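Snack shelf tips (from a reformed drawer stuffer)

I used to shove every treat in the house into one deep drawer, and then wonder why we had three open packets of the same bikkies! What fixed it for me was a clear acrylic stand with tiers, the sort shops use for nail polish. Mine came from Mostavik, but any discount shop will have something similar.

Tall boxes go up the back, flat ones along the lower step where they can hang over the end a bit (drives my sister mad, doesn't bother me). Chocolate bars lie down or they slither off. Little round tubs want a spot of their own down low, and I turn the labels so I can read them from above while the kettle's on.

For cleaning, use warm soapy water and a soft cloth. Please don't use window spray, I clouded my first stand that way in July and was so cross with myself.

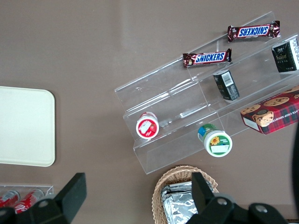 Oh, and if yours slides about on the table, pop a dot of that clear grippy stuff under each corner, 4 dots and it stays put even when the kids go rummaging.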